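Old Plaster: What Works and What Doesn't

Every few months somebody online rediscovers lime putty and swears it will fix any wall built before 1900. I've patched three old houses and I don't buy it. Lime is good stuff on a lime wall. On the gypsum skim that half of Dolton got in the sixties, it falls off by November.

So test first. Scrape a bit from behind a baseboard and drop it in vinegar. A strong fizz points to lime. A weak fizz tells you very little, whatever the guy at the salvage yard claims.

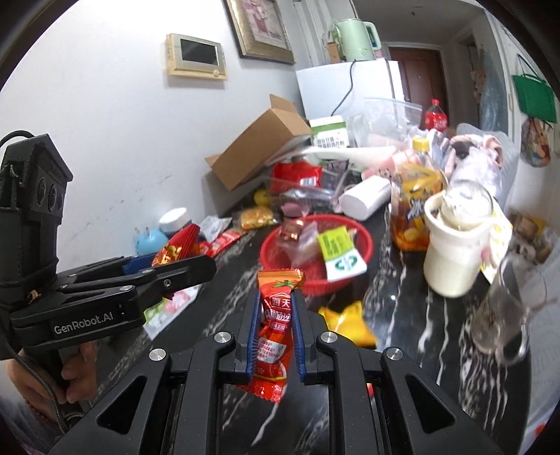 Then there's the wetting. Most guides say to mist the edges once. Mist them the night before, again in the morning, and again right before you fill. I used 200 ml on one hole no bigger than a saucer.

I'm also not sold on the Witex "heritage" filler. The tub says breathable, but I couldn't find a number anywhere on it to back that up. Portela sells plain putty for less, and it sands better. 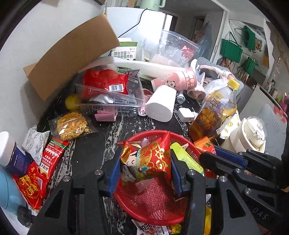
Snacks in a red mesh basket.

Plaster washers are worth the money. Put them where the ceiling sags, snug but no tighter, or you'll crack the next foot over. Skip the glue injection kits until you've tapped the whole ceiling and marked the hollow spots in pencil. Mine had far more of them than the kit could cover.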